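Polleo project report, section 4: Faults and what we can claim

Our brief was to have the arm sort a number puzzle without help. The Elis controller came with a figure of 500 cycles between faults. We never got near it. On 2020-03-16 the arm stopped 19 times, and the log gave the same unhelpful code for each stop.
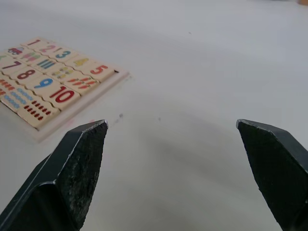

The group's first theory was lighting. I doubt it. We changed the lamp and the stops carried on much as before. The second theory was finger pressure, set at level 2 by the Holzer script, though we only have the script's word for that.

The worst fault was a missed stop signal. The arm kept moving for roughly 10 seconds after the button was pressed. We blamed a loose cable, but the cable was replaced and the software updated in the same afternoon, so we can't say which mattered. 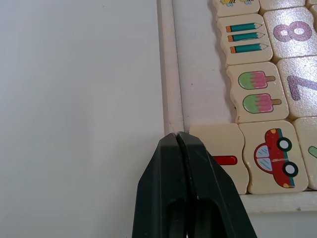
Until the stop test is repeated with one change at a time, I would not call the fault fixed. The Kivuvia safety form still lists it as closed, and it should be reopened.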